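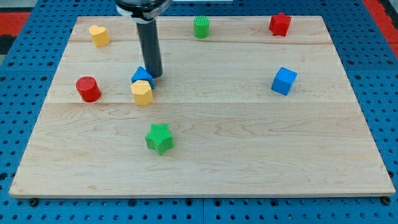 Notebook > Kollwood > Review index

Jan 23, 2025

Reran the Oltumix tagger on the young adult novel reviews, 100 posts, cutoff at 30 words per passage. Plot summary and opinion still get merged when the reviewer puts both in one sentence. 20 posts affected, same as the November run.

Spoiler flag: 6 misses, all in posts where the ending is given in the first paragraph. Rana's rule list only checks the last third of the text. Changed it to check everything, not rerun yet.

Dronar export drops italics, so book titles run into the sentence. Titles starting with "The" are worst. Try matching against the catalog list before splitting.

Star ratings: leave out for now. Half points are stored as text.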